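Sweet jar challenge: how many lollies?

Print this page | E-mail this page

The big sweet jar is back for the Clurkow summer fair in June, and we are so pleased with it! It's packed with wrapped sweets this year, and the bright lid with the lollipop on the front is easy to spot from right across the hall (children tend to find it first, of course).

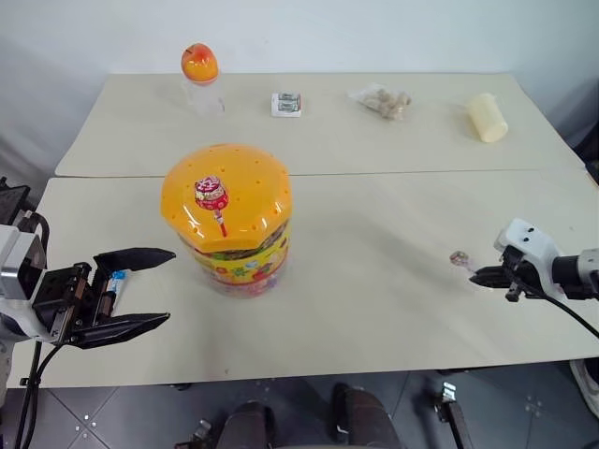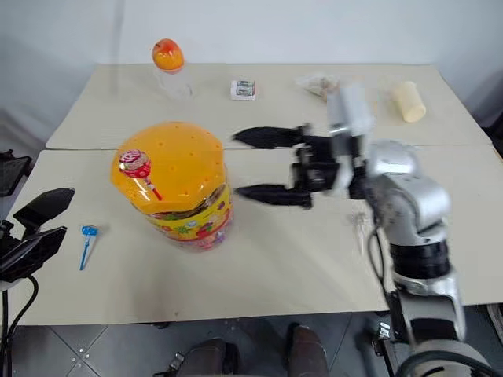

The jar with its lollipop lid, and the bits and pieces lined up behind it.

Guesses go in the tin at the Pamer Rooms from 2 each afternoon, and you can have up to three goes per family. Closest guess takes the jar home - sweets, lid and all. Last summer's fair raised over 4000 pounds for the new play area, a wonderful total, and we'd love to beat it.

We still need small prizes for the lucky dip too. Snacks, batteries, novelty bottles, anything that fits in a carrier bag - drop them off at Iminitz Lane or the Sakamoto bakery counter, which is open until 3.

Shares: 2 | Comments: 3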